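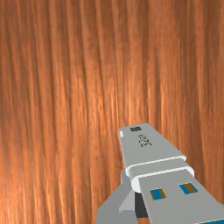
Slide 1. USB flash drive against a wood-grain background.

Keeping Family Papers and Photos
Speaker notes, Perano Public Library, May 5, 2024
Ifeoma Effiong

Opening (keep it short)

Thank the library. Say where the restrooms are. Handouts are on the side table, take one, the web addresses are on the back.

My background: I ran the records room at Okeke Shipping until I retired. When my aunt died I got 44 boxes of her papers. Most of what I'm going to say comes from sorting those.

Ask for a show of hands. Who has a box at home they have been meaning to open? Who has already thrown something out and been sorry?

Slide 2. Before you sort anything

Leave things in the order you found them until you have looked through the whole box. Letters bundled together were usually bundled for a reason. If you take a bundle apart, write on a slip of paper what was in it and put the slip back with it.

Clean hands, dry table, pencil only. No pens near the papers. No coffee. Cotton gloves are not needed for paper and they make you clumsy. For photographs, hold the edges or wear nitrile gloves.

Tell the story of the Lurkon envelope here. (Aunt's recipe cards filed inside a tax envelope, almost went in the shredder.) One minute, no more.

Slide 3. What to keep

Keep letters, diaries, anything with names and dates, deeds, military papers, school papers with handwriting. Keep one or two good examples of greeting cards, not all of them. Bank statements and utility bills can mostly go, but check the backs first.

People will ask about newspaper clippings. Photocopy them onto good paper and store the copy. The clipping itself turns brown and stains whatever it touches.

Slide 4. Boxes and folders

Acid-free folders, acid-free box, lid that closes. Take out rubber bands and paper clips. Staples only if they are rusting, and lift them from the back with a thin blade.

Closet shelf in the middle of the house. Attic is too hot, basement is too damp.

Slide 5. Labeling photographs

Soft pencil on the back, near the edge, light pressure. Full names. "Grandma" means nothing to your grandchildren. If you are guessing, put a question mark.

Valentyna Hnatiuk has offered to show her album here. Give her five minutes. She will need the document camera turned on.

Slide 6. Scanning

300 dpi for letters, 600 for small photos. Name files with the year first, then the family name. I scanned more than 200 letters before I settled on file names and had to redo them all.

Two copies in two different places. Check once a year that the files still open. Keep the originals after you scan.

Questions

Likely ones: sticky albums, mold, who gets the originals. For mold, bag it and call a conservator.

Next session is in July, on recording older relatives. Sign-up sheet is at the front desk.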